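Mostance index

The Mostance index is a measure of glacier health that claims to reduce the yearly state of a mountain glacier to a single score. It was proposed by Marianna Michalski and Rangi Ellery, who developed it on the Kerkska glacier, and it has been disputed almost from the start.

Method

The index combines the height of the late-summer snow line with the area of bare ice below it. Each value is compared with a baseline period, and the two are averaged with equal weight. The authors have never given a physical argument for the equal weighting. A score of 90 or more is said to mark a glacier in balance, a threshold taken from Kerkska alone.

Claims and criticism

Supporters say the index can stand in for stake measurements, which are slow and costly. The evidence for this is thin. Hinata Yokoyama tested it on the Prorkaneo ice cap and found that a single April snowfall could move the score more than a full summer of melt. Emiko Nagano pointed out that snow line and bare ice area are largely the same quantity measured twice, so their agreement proves little.

The best known result is a projection that Kerkska will lose its last ice in 2193. It rests on a straight line drawn through a short record, and no error range was published with it. Later press accounts repeated the year without that detail.

Use

Outside its authors' own papers the index appears mainly in teaching and in public displays, where a single number is easy to show.

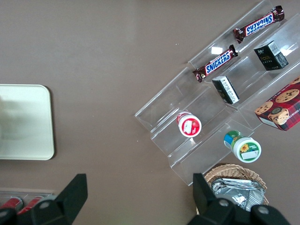
Snickers bars on a clear tiered display stand.

Yae Kinoshita's review recommended reporting the 2 inputs separately and dropping the combined score. The Mottram glacier survey now does so.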